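Terton Building, Second Floor
Room Safety and Housekeeping Checklist
Room: 2-F, window side, wooden work table
Date of walk-through: May 13, 2024
Checked by: Benedita Calado
Accompanied by: Vasco Abreu
Sheet no. 3531

Mark each line OK, FIX or N/A. Write a comment for every FIX. Comments on OK lines are welcome if they save the next person a trip.

1. Floor and walkways

1.1 Clear path from door to window: OK
1.2 No boxes or bags in walkway: FIX
Two flat cartons leaning on the wall beside the door. They are from the Flanitz delivery in March and should have gone down to recycling then. Vasco took one with him when we left. The other still has packing sheets in it that someone may want.
1.3 Path at least 900 mm wide at narrowest point: OK
Measured between the supply cabinet and the back of the nearest chair with the chair pushed in. With the chair out it does not pass. Chairs go in when people get up.
1.4 Floor mat at door flat, corners down: FIX
The corner nearest the hinge curls. Tape has been tried before and it picks up dirt. Order a heavier mat.
1.5 Floor free of spills: OK

2. Electrical

2.1 Outlet covers in place: OK
2.2 No power strips plugged into other power strips: OK
This was a FIX last time.
2.3 Cords off the floor or covered where people walk: FIX
Loose cables on the floor on the right side of the room, by the window desk.
2.4 Appliance cords free of cuts and kinks: FIX
The Gendeo kettle on the side counter has a flattened spot in the cord close to the plug. Unplugged and tagged. Do not use until it is replaced.
2.5 Breaker panel reachable: OK

3. Work table

3.1 Table steady, no rocking: OK
Leaned on each corner.
3.2 Top free of splinters and raised grain: OK
Light wood top is in good shape. Wipe it with a damp cloth only. The orange spray from the cabinet leaves it sticky and should be kept for the counter.
3.3 Clamps and fixings tight: OK
Hand check only. The clamp on the side rail did not move. I would like a tool check put on the next sheet.
3.4 Sharp or hard corners at hip and head height: FIX
The black framing around the table is easy to see against the wood, but the diagonal brace is at a bad height for anyone leaning in toward the window. Put foam sleeve on it. Vasco has some left over and will cut a piece.
3.5 Items on table limited to what is in use: OK
The ridged round mat and one white plate with the small food pieces. Both can stay.

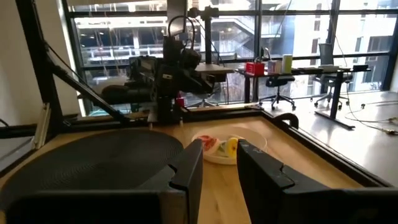
3.6 Small pieces kept together: OK, with comment
The three pieces are on the plate, which is where they belong. Please keep it that way. Small things that roll off this table end up under the cabinet, and the cabinet takes two people to move. If the plate is needed for something else, put the pieces in a bag with a label and leave the bag in the top drawer.
3.7 Plate free of chips and cracks: OK
Looked at the rim and the underside. The plate gets checked every time, even if it was fine on the last sheet.
3.8 Round mat lies flat: OK
The ridges hold crumbs. Brush along the ridges first, then wipe.
3.9 Glare from windows: OK, with comment
The table gets strong daylight. I did not find it a problem standing up, but one person told me it bothers them when seated. The blind works. Use it.

4. Side counter and sink

4.1 Sink drains: OK
4.2 Hot water temperature posted: FIX
The sign fell behind the counter. Found it, needs new tape.
4.3 Dish soap and hand soap marked: FIX
Two bottles the same shape, one with no label. Labeled on the spot with marker. Get proper labels.
4.4 Clean towels available: OK
4.5 Trash emptied, lid closes: OK

5. Storage

5.1 Heavy items on lower shelves: FIX
The Restrepo paper boxes are back on the top shelf of the supply cabinet. They go on the bottom. This is the second sheet where I have written this.
5.2 Cabinet fixed to wall: OK
5.3 Cleaning products in closed cabinet: OK
5.4 Step stool present and stable: OK
One rubber foot is worn but still grips.

6. Fire and exit

6.1 Extinguisher in place, pin and seal on: OK
6.2 Exit sign lit: OK
6.3 Door closes and latches by itself: FIX
Closes but does not latch unless pushed. The closer needs adjusting. Reported to the building office.
6.4 Exit map posted and readable: OK

7. First aid

7.1 Kit in marked place: OK
7.2 Contents match list: FIX
Short on medium bandages and the tweezers are gone again.
7.3 Eye wash in date: OK

Follow-up

Brace sleeve, item 3.4: Vasco
Kettle, item 2.4: Benedita to order
Mat at door, item 1.4: wait for price, limit is $70
Paper boxes, item 5.1: whoever put them up there, please
Door closer, item 6.3: building office
Bandages and tweezers, item 7.2: Benedita

Copy of this sheet goes in the folder on the back of the door. The previous sheet stays in until all its FIX lines are crossed off.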